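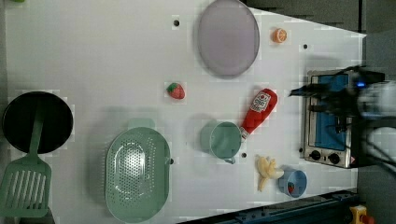

Modupe Ezeani reckons you can judge a play kitchen by its strawberries. If there are plenty it's a good one, she says, and if there's a single grubby one at the bottom of the tub then somebody bought a big wooden cooker and ran out of money for the food. She has strong views on this. She has strong views on colanders too, which we'll get to.

I went to Clonaneck for a day and came back with three pages of notes, most of them about fruit. The toy library there lends out kitchens. Pots, pans, plates, things to put on the plates. It sits above the old seed merchant's, up a stair that's murder with a pushchair, and on a wet morning in the holidays you can't move for small people holding ladles.

The stock book says 1,819 pieces. That's everything, down to the single peas. More than 2,000 if you believe the shelf labels, which were written before the peas started going home in pockets. Modupe gave up chasing peas in her first winter.

What gets borrowed? I asked to see the slips. Not the cookers. The cookers are handsome and they stay put, partly for the stairs. It's the small stuff that goes out, in drawstring bags, a kitchen's worth to a bag. A pan. Something to stir with. A colander, a measuring cup, a big plate, a bowl or two, fruit. Ketchup, always ketchup. There is a toaster oven in some bags and those have a waiting list, on account of the knobs. Two knobs, and a child of three will stand and turn them until tea.

On the green. You'll have noticed it if you've been near a toy shop lately. Spatula, colander, cup, all of it sage, the colour of a paint chart. When I was small a toy saucepan was red or yellow and that was your lot. Now the plates are a sort of see-through lavender grey and the spatulas match the skirting board. Modupe thinks this is for the parents. Of course it's for the parents, who have to look at it on the rug at ten at night. The children she sees go for the red things first. Ketchup, strawberries. Then bananas, then whatever's nearest.

Genowefa Dudek disagrees, and she has sold more toy kitchenware than anyone I've met. She runs Pawłowska, the shop in Plemmont with the tin kettles hung in the window, and has done for long enough that people bring in their own children to show them the hook where the good whisk used to be. Her position: children don't care about colour, they care about whether it works. A spatula with proper slots. A colander with actual holes, because they will pour water through it, whatever you said about water. She pulled a solid-bottomed one off a shelf to show me, a moulded thing with dimples where the holes should be, and put it back as if it smelt.

"That is a hat," she said.

She stocks a lot of Skasa, a small maker that does the plain, real-shaped sort of thing, and the Skasa list runs to 672 items now. I read it on the bus. There are four lemons. There is a leek. There's a half orange, sold seperately from the whole orange, and I did wonder who wants half an orange until I watched the table at Clonaneck for ten minutes. Everyone wants half an orange. It has the segments. It shows you what's inside, so you can squeeze it over things, and squeezing an orange half over a frying pan is apparently the basis of most cooking at age four.

Scale is another matter. Nothing matches. A banana bunch the width of a bowl, a strawberry tiny enough to lose in it, another strawberry twice the size from some other set altogether. Grown-ups mind this and will try to sort it. I minded. I sat on a very low chair trying to put the small fruit with the small fruit, and a girl in wellingtons took the lot off me and put it under the plate. Soup, she said. Fine.

And the mixing of real with pretend, that came up with both of them. Plenty of the best-used bits aren't toys at all. A real measuring cup, short handle, out of somebody's drawer. A real pan if it's light enough. Genowefa says she loses sales telling people this but tells them anyway: buy the food, and raid your own kitchen for the rest. Check the pan for a loose handle. Nothing non-stick that's begun to flake. Nothing with a cord, obviously.

Food wants to be a decent size for the under threes, too big to swallow, so the tiny strawberries go up a shelf until later. Modupe keeps a tin of them behind the desk. Over-threes may ask for the tin. They ask for the tin all day.

Washing. A bowl of warm soapy water, rinse, tea towel, leave overnight. Colanders want a going-over with a bottle brush as the holes fill up with dough. Ketchup bottles she wipes and doesn't dunk, after one filled up and sat there going cloudy and had to be thrown out. Labels peel. She sticks them back with whatever's to hand.

If you're setting up at home, both said much the same and neither knew the other had. A low white table, or any table low enough. Put a few things out, spread apart, and leave the rest in the bag. The big plate in the middle somewhere. Pan to one side with the spatula already in it, becuase a pan with a spatula in it is a thing halfway done and they can't leave it alone. Swap the fruit over when interest goes. Don't tidy mid-soup.

Clonaneck toy library is shut for stocktaking until the end of August and opens again in September, mornings only. Bags go out for a fortnight. Bring your own drawstring if you can, they're short of them. Peas gratefully received.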